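Paredes Rear-Seat Audio Amplifier, 2-Channel

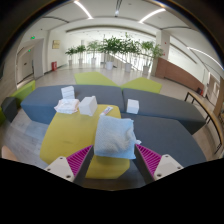

The Paredes is a compact two-channel amplifier designed to power rear door speakers in vehicles that retain the factory radio. It accepts speaker-level input directly from the original wiring, and no separate converter is required. The housing mounts beneath most front or rear seats. Before installation, the seat and the floor under it should be cleared of loose items, including any cloth left folded on the cushion, and the carpet should be checked for moisture. The amplifier switches on automatically when it detects a signal and switches off shortly after the signal ends.

The gain control and crossover switch are located on the same end panel as the power connector. Output is rated into 2 or 4 ohm speakers. Bridged operation is not supported.

Supplied with the unit:
Power and ground harness
Speaker-level input harness
Mounting bracket with 8 screws
Installation guide

Vehicles built before 2000 may require the Endier adapter harness, sold separately.

The Paredes is covered by a limited warranty of 2 years from the date of purchase when installed by an authorized Skimevside dealer. Warranty claims should be addressed to Tia Lightfoot, Customer Service. A copy of the original sales receipt must be included.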